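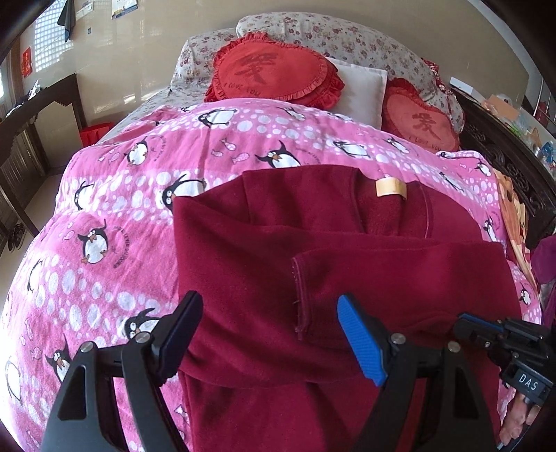
Domurcombe Penguin Quilt and Cetard Fleece: Review

I bought these two together in June for the guest bed. The quilt is the pink penguin pattern from Domurcombe, and the fleece is the plain Cetard in the color they call Urnov Red. It came to $71 for the pair with shipping. I've had both through the wash enough times now to say how they hold up.

The quilt first. The pink is bright, brighter than it looked on my screen, and the print covers all of it: penguins, fish, white dots, and French phrases that curve around between them. My niece likes reading those out loud. The colors have held. I wash it on cold and dry it on low, and the pink looks the same to me as it did in June. It takes up the whole washer, so don't plan on putting anything else in with it.

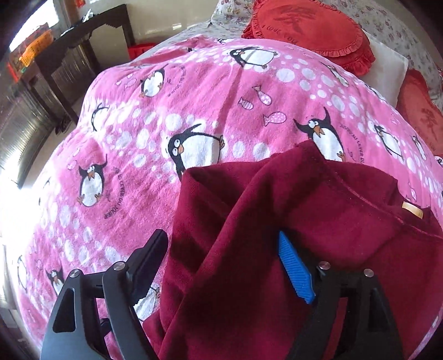
Size is good. Ours hangs over the side of the bed far enough that I don't have to keep straightening it. It does slide around on smooth sheets. If you have a kid who kicks, expect to find it on the floor at 7 in the morning.

The Cetard fleece is the better buy of the two. It's thick and soft, and it stays soft if you skip the dryer sheets. The dark red shed a lot of lint the first time through, so wash it alone once before it goes near anything white. The small tan label is sewn in well and doesn't scratch. I would have liked the care instructions printed larger.

Folding is where it loses a point. Fleece this thick won't hold a crisp crease. I fold it in half, press the air out with my forearm, and fold again, and I still get a bulge along one side. On a shelf it takes up the space of two ordinary cotton ones. 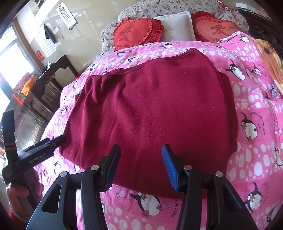 Corinne Whitlock wrote in to say hers folds flatter if she rolls it first and leaves it overnight, and that the lint stopped after the second wash.

I tried the rolling. It helps a little, but the bulge comes back once you unroll it. She is right about the lint.

I also looked at the Ngui fleece, which costs $11 less. It's thinner and folds easily, but it felt rough at the seams and I sent it back.

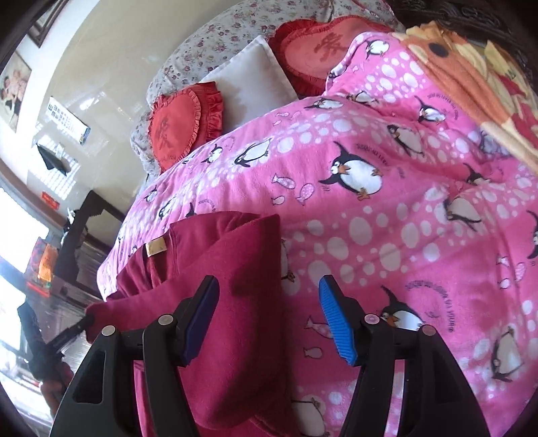 Ratings

Quilt: 7 out of 10. Good color, good coverage, slides too much.
Fleece: 8 out of 10. Warm and soft, bulky to store.

Friederike Engelhardt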